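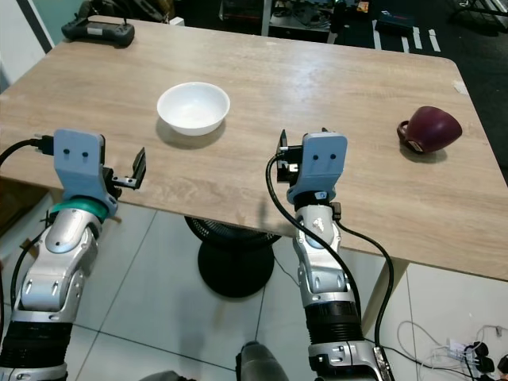

Questions about our tableware and tables come in every day, and we do enjoy answering them, but after a while we noticed that the same ones kept turning up, so we have gathered them on one page for you. Most are about everyday pieces, the sort of thing you reach for without thinking: a deep white bowl like the one on the pale oak-grain table, or a dark red mug. The mug on its side, with its handle towards the bowl, still has a small white label down near the base, and labels happen to be the subject of our very first question. If yours isn't covered, do write to us at Henetti and we'll get back to you as soon as we can.

How do I get the little label off without leaving a sticky patch?
Patience and warm water, mostly! Fill the sink, let the piece sit for a good ten minutes or so, and then roll the label back with your thumb, starting from a corner. If a bit of glue stays behind (it does sometimes, particularly on stock that has been on our shelves for a while), rub it with a drop of cooking oil on kitchen paper and wash as usual. Please don't go at it with a knife, however tempting. The glaze is tough but it will show a scratch.

Can the bowls and mugs go in the dishwasher?
Yes, both the Graster bowls and the Hauser mugs can, and most of our customers never wash them any other way. Leave a small gap between pieces so that they don't knock together during the wash. The darker glazes keep their shine longer on a gentler programme, so if you have the choice, go for that one.

What about the microwave?
The Graster bowls, yes. The Hauser mugs, yes too, though the handle can get hotter than you'd expect, so have a tea towel ready. Nothing with a metallic rim should go in at all, and that applies to anybody's crockery as well as ours.

I have just one bowl to replace. Must I buy a set?
Not at all. Everything in the Graster and Hauser ranges is sold singly as well as in sets. Glaze colours do shift a little from one firing to the next, and the reds are the worst for it, so if you are matching an older mug, send us a photo taken in daylight and we'll go through what we have in the stockroom and pick out the closest.

Will a hot bowl mark my table?
It can, so please use a mat. This is true of our own Zerneck tables and of nearly every other table we've come across. We sell cork mats, but a folded cloth will do just as nicely. For a spill, wipe it up along the grain with a soft damp cloth and then dry it off. Avoid scouring pads and anything with bleach in it.

Why are the corners on the Zerneck rounded?
We have always liked them that way, and anyone who has caught a hip on a square corner on the way to the kettle will understand. They're kinder to small children too, who seem to be at exactly the wrong height for years. Square corners can be ordered, but allow another 35 days for those.

How much does delivery cost?
Crockery orders over £40 are sent free of charge. Below that we ask for a small contribution to postage, and you'll see it in your basket before you pay. Tables go by a separate carrier at £55, which covers two people carrying yours into the room of your choice. They'll take the packaging away with them if you ask.

Something has arrived broken. What should I do?
Oh dear, we are sorry. Keep the box and the bits, take a picture of each, and email us with your order number. We'll send another straight away, and you needn't post the broken one back.

Can I return something I've simply changed my mind about?
Of course. You have 40 days from delivery, provided it hasn't been used. Pop it back in its original wrapping if you still have it, or plenty of newspaper if you don't. Do leave the label on in this case!

When will the larger Hauser mugs be back?
We're expecting them in October. If you'd like to be told when they arrive, choose "Let me know" on the product page and we'll send you a single email.

Page last updated 2022-08-28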